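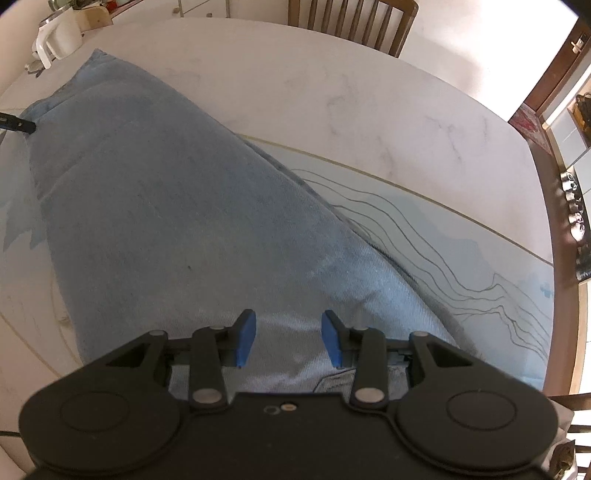
Kerden hand gripper, two months in

I bought the Kerden to record folding demonstrations at home, having used the Skurkesa remote-control arm for the same job since last year. The Kerden is simply held in the hand. You close the jaws on the cloth, make the fold, let go, and the recording is used later to train the arm.

The good part is the pads. They are blue and rubbery, and they pick up a single layer of soft cotton far better than the hard tips on the Skurkesa. Thick bundles are harder. Once a cloth has been folded lengthways a few times the jaws tend to take the top layer and leave the rest behind, so I now go in lower and more slowly.

It is a bulky thing. The body is wide, and on a small round table it gets in the way of whatever you have just folded. My wrist aches after an hour. The cables need watching too, and I have dragged one through a finished fold more than once.

Setup took an evening. The Sendo software is plain but it works, and bad takes can be deleted straight away. It crashed on me 2 times, losing one session. The manual is thin on cleaning the pads. I wipe mine with a damp cloth.

I have 3,188 takes saved so far. Remote control is still better for slow, exact placing, but for laundry I would not go back.

4 out of 5. It loses a mark for the weight.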